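How do I keep a white tabletop from yellowing next to a window? 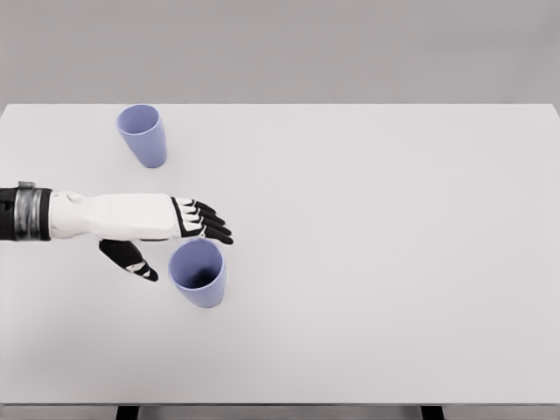

Tatiana Štěpánek
Member, Home & Furniture board
Posted 2019-04-02

Hi all! I bought a big white table for my sewing room last June and I love it to pieces, but the end closest to the window has started going a sort of weak-tea color. The other end still looks brand new. I only noticed when I moved my sewing machine and there was a bright white rectangle where it had been sitting (my heart sank, I'm not kidding).

I've tried dish soap, then baking soda paste, then a melamine sponge, which left a dull patch that I now hate more than the yellow. The label underneath says Bretita and nothing else useful. I don't know if the top is painted or some kind of plastic coating. It's smooth and has a slight shine, if that tells anybody anything.

Is there a way to get the white back? And if there isn't, how do I stop the rest of it from going the same way? I can't really move it, it took two people and a lot of swearing to get it up the stairs.

Kamil Šindelář
Regular, 2,000 posts

Put the sponge down! Those things are very fine sandpaper and you've been sanding your table. The dull patch is scratches.

First find out what you've got. Pick a spot on the underside, or inside a screw hole if the underside is raw, and dab it with rubbing alcohol on a cotton swab. If color comes off on the swab, you've probably got paint or lacquer. If nothing happens it's more likely a hard coating, though I wouldn't swear to it on that test alone.

If it's painted, you can repaint. Scuff the whole top lightly, wipe it, prime with a bonding primer, then two thin coats of a water-based white enamel. Don't use oil-based white, it yellows all by itself, even in a dark room. I did my mother's kitchen cabinets in oil-based and they looked like old piano keys in a couple of years. Let it cure a good long while before you put the machine back or the feet will stick.

If it's a plastic coating, the yellow is in the material and cleaning won't shift it. You can still paint over it with the right primer, but a work table takes a beating and I'd expect chips along the front edge.

For the dull patch, try a little plastic polish on a soft cloth, tiny area first.

Iveta Hudec
New member

just get a tablecloth lol. mine's from Flendar and it covers everything

Alžběta Hrnčiar
Moderator

Agree with Kamil on the sponge. I'd deal with the window before spending any money on the top. UV film goes on with soapy water and a squeegee, you can do it in an afternoon, and it's clear so you won't lose your sewing light. Measure the glass and not the opening (ask me how I know). It slows the yellowing down a lot but won't reverse what's there.

Also, Tatiana, do you use an iron at that end? Heat will yellow some finishes too. If you do, a wool pressing mat is worth having.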